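플루스티톨름 공개 시연일, 자주 물어보시는 것들

지난 11월 공개 시연일 이후로 메일이 꽤 쌓였어요. 하나하나 답장을 드리다가 같은 문장을 자꾸 복사해 붙이고 있길래, 그냥 여기에 모아 두기로 했습니다. 제가 안내를 맡았던 사람이라 제 말투 그대로 씁니다. 딱딱한 공지는 예약 페이지에 따로 있어요!
마지막 수정: 2018년 1월 3일

플루스티톨름이 뭐 하는 곳인가요?

중고 컴퓨터를 로봇으로 분해하는 방법을 연구하는 작업장이에요. 운영은 클로루버에서 하고, 저도 클로루버 소속입니다. 이름이 길어서 저희끼리는 그냥 '플루스'라고 불러요. 전화로 문의하실 때 '플루스'라고만 하셔도 다 알아듣습니다.

공개 시연일에는 몇 분이나 오셨어요?

이틀 동안 636분이 다녀가셨어요. 예약을 받을 때는 이 정도일 줄 몰라서 의자가 모자랐고, 둘째 날 오후에는 뒷줄에 서서 보신 분이 많았어요. 다음번엔 회차를 더 잘게 나눌 생각입니다.

예약 없이 가도 되나요?

자리가 남으면 들여보내 드리는데, 솔직히 장담은 못 해요. 오전 첫 회차가 제일 여유롭습니다. 점심 직후는 피하세요. 단체 손님이 거의 다 그 시간에 몰려요.

시연에서는 정확히 뭘 보게 되나요?

데스크톱 본체를 옆으로 눕히고 옆판을 떼어 낸 다음, 로봇 팔이 안쪽 부품에 다가가서 작업하는 과정을 봅니다. 한 회차가 사십 분인데 그중 절반은 팔이 천천히 위치를 잡는 시간이에요. 영화 같은 속도를 기대하고 오시면 좀 심심할 수 있어요. 그런데 저는 그 느릿느릿한 부분이 제일 좋더라고요. 메인보드 위로 그리퍼가 스르르 내려올 때 다들 조용해지거든요.
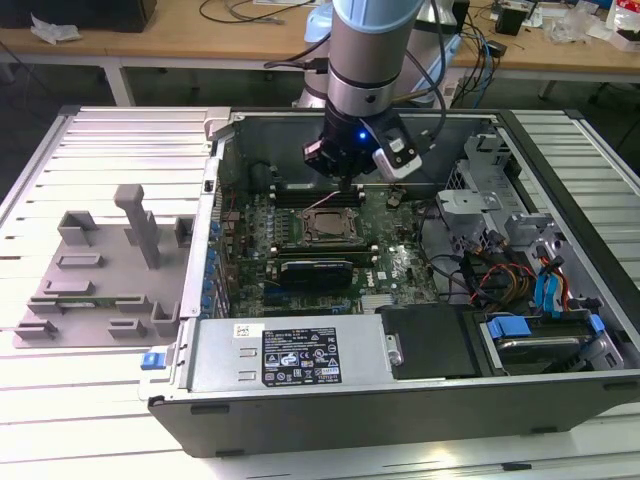 메인보드 바로 위까지 내려온 그리퍼. CPU 소켓은 비어 있는 상태.

분해하는 컴퓨터는 새 제품인가요?

아니요, 전부 쓰던 거예요. 시톰풀이라는 수거 업체에서 받아 옵니다. 작년에 들어온 본체가 1,394대였고, 기종도 연식도 제각각이에요. 같은 모델이 연달아 들어오면 저희는 속으로 만세를 부르죠.

집에 있는 헌 컴퓨터를 가져가도 받아 주나요?

이 질문이 정말 많았어요. 죄송하지만 현장에서는 안 받습니다. 저장 장치에 남은 개인 정보 처리 절차가 있어서 꼭 시톰풀을 통해서 들어와야 해요. 접수 방법은 시연장 입구 안내대에서 알려 드려요.

로봇이 나사도 푸나요?

풀긴 푸는데 시연 때는 안 보여 드려요. 나사 푸는 공정은 옆방에 있는 다른 장비가 맡고 있고, 그 방은 좁아서 관람객이 들어가기 어렵습니다. 다음 시연일에는 화면으로라도 연결해 볼까 하고 얘기 중이에요.

케이블은 어떻게 해요? 엄청 엉켜 있던데요.

네, 그게 제일 골치예요! 빨강, 노랑, 검정 전원선이 다발로 나오고 거기에 파란 SATA 케이블까지 섞이면 사람도 어디서부터 손대야 할지 헷갈리잖아요. 지금은 케이블 정리 단계에서 사람이 같이 붙습니다. 완전 자동이냐고 물으시면, 아직 아니라고 답할 수밖에 없어요.

'바노'는 뭔가요? 설명 중에 계속 나오던데요.

아, 저희가 쓰는 작업 계획 프로그램 이름이에요. 어느 부품부터 뺄지 순서를 정해 줍니다. 지금까지 바노에 쌓인 작업 기록이 3,360건이고, 그중 1,214건은 중간에 사람이 개입한 기록이에요. 발표 때 이 숫자를 말씀드렸더니 생각보다 많다는 분도 있고 적다는 분도 있어서 재미있었어요.

아이랑 같이 가도 괜찮을까요?

괜찮습니다. 초등학생부터는 재미있게 보는 편이에요. 더 어린 아이들은 이십 분쯤 지나면 몸을 꼬기 시작하니까 중간에 나가기 편한 통로 쪽에 앉으세요. 작업대 앞 노란 선 안쪽으로는 어른도 아이도 못 들어갑니다. 유모차는 입구에 세워 두시면 돼요.

사진 찍어도 되나요?

플래시만 꺼 주세요. 동영상도 됩니다. 삼각대는 통로를 막아서 안 돼요.

직접 조종해 볼 수는 없어요?

시연용 팔은 안 되고요, 대신 로비에 조그만 연습용 팔이 있어요. 플라스틱 블록을 집어 옮기는 건데 줄이 은근히 깁니다. 저도 아직 기록을 못 깼어요 (안내하는 사람이 제일 못한다고 놀림받는 중).

주차는요?

건물 뒤쪽에 있는데 좁아요. 가능하면 버스 타고 오세요. 정류장에서 언덕을 조금 올라오셔야 하니 편한 신발 추천합니다.

다음 시연일은 언제예요?

날짜가 아직 안 정해졌어요. 정해지면 예약 페이지에 제일 먼저 올리고, 지난번에 메일 주소를 남겨 주신 분들께는 따로 알려 드릴게요. 여기 없는 질문은 문의함으로 보내 주세요. 답이 좀 늦어도 다 읽고 있습니다!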